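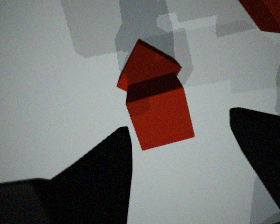
Can the wrist view be used on its own to decide when to close the gripper?
Only for the last stage of the approach. The planner takes the object pose from the overview view and hands over to the wrist view once the tool is inside the handover distance. Section 6.4 explains how to set that distance.

6 Setting up the simulated wrist view

This section covers the Diko perception module when it is run against the Erham simulator. It assumes that the arm model has been loaded and that the controller accepts motion commands (Section 4). If you are working with real hardware, go to Section 7, as the exposure and latency settings differ.

6.1 Before you start

You will need:
– a project file saved from Diko with the arm and gripper already assigned
– the simulator running in stepped mode, not free-running mode
– write access to the project's perception folder

Stop any running task before changing perception settings. Changes made while a task is active are stored but not applied until the next reset, and the status panel does not show that they are pending.

6.2 Attaching the view to the gripper

1. Open the project and select Views, then Add.
2. Choose Wrist as the view type.
3. Set the parent link to the gripper base. Do not select either finger link. A view attached to a finger moves sideways each time the gripper opens or closes, and the pose estimate will drift with it.
4. Enter the mounting offset. If you use one of the stock gripper models, leave the values as loaded.
5. Select Apply, then Reset simulation.
6. Open the preview. Command the gripper to open and close once and check that both fingers move across the preview while the background stays still.

If the background moves as well, the parent link is wrong. Return to step 3.

Note: With a wide lens setting the fingers take up a good part of the lower preview. Leave them in view. The finger mask described in 6.3 removes them from detection, and the closing check in 6.5 needs to see the tips.

6.3 Masking the fingers

The segmenter treats any large dark region as a possible object. Without a mask, a black finger near the border may be reported as a block resting on the table.

1. Select Masks, then Build from model.
2. Set the number of poses to 20. The gripper is stepped from fully closed to fully open and a mask is stored for each pose.
3. Wait for the message Mask set complete.
4. Move the opening slider by hand through its full range. The overlay should cover both fingers at every position, with a thin margin round the tips.
5. If the overlay lags behind the slider, set Mask source to Joint state. The default, Commanded, is one step late.

Caution: Rebuild the mask set after any change to the finger geometry, lens setting or mounting offset. The module does not compare the stored masks with the current model and will go on using an old set without warning.

6.4 Handover distance

The handover distance is measured from the tool centre point to the estimated centre of the target, in millimetres. Outside it, the overview view supplies the pose. Inside it, the wrist view does.

1. Set the distance to 200.
2. Run the task at reduced speed with logging on.
3. Open the log and find the line beginning HANDOVER. Compare the two pose estimates given there.
4. If they disagree by more than the tolerance set in the project, shorten the distance to 181 and repeat.
5. If they still disagree, check the mounting offset before changing the distance again. A constant difference in one direction nearly always comes from the offset.

A short distance leaves the wrist view few steps in which to correct the approach. A long one may hand over while the target is still small in the view, or only partly inside it.

6.5 Targets of the same colour

Colour alone cannot separate two blocks of the same colour when one overlaps the other in the view. The segmenter will join them into one region and place the grasp centre near the line where they meet. Turn on edge splitting for any task that uses matching blocks.

1. Select Segmenter, then Edge splitting, and set it to On.
2. Set Shade threshold to Auto. The splitter uses the step in brightness between a lit face and a shaded one to find the boundary.
3. Pause the task with at least two blocks overlapping in the preview, and select Show regions.
4. Check that each block has its own outline. If one block is divided into two regions, raise the threshold one notch. If two blocks share a region, lower it one notch.
5. Set Border objects to Ignore for grasping. Blocks that touch the border are still passed to the planner as obstacles.

Note: Do not set Border objects to Discard unless the table holds a single block. With Discard, the planner has no record of a block at the border and may route a finger through it.

The closing check runs after splitting. It draws a line between the two fingertips and asks whether the chosen region crosses it. If the region lies beyond the line, the gripper stays open and the arm moves forward by one step. The number of steps allowed is set under Retries.

6.6 Shadows and translucent shapes

Soft shadows on a pale table can pass the segmenter's contrast test. The same applies to translucent overlays, if your scene file draws them.

1. Set Minimum saturation so that grey regions are rejected. The loaded value is suitable for strongly coloured blocks.
2. For grey or white targets, set Minimum saturation to zero and turn on Depth check instead.
3. A shadow falling across a target face may be cut out as a hole. Set Fill holes to On.

Caution: Depth check needs the depth channel from the simulator. Projects imported from Ruotsalainen do not carry this channel. Add it under Views before turning the check on – otherwise every region is rejected and the task ends with error 596.

6.7 Saving the settings

1. Select Perception, then Save as set, and enter a name without spaces.
2. Close and reopen the project.
3. Confirm that the set name appears in the status panel and that the mask count matches the number entered in 6.3.

Sets saved here can be loaded in the Brarnent task editor, but not edited there. To change a value, open the set in Diko, save it under the same name and reload it in the editor.

Section last revised 26/02/2022. Settings for real hardware follow in Section 7.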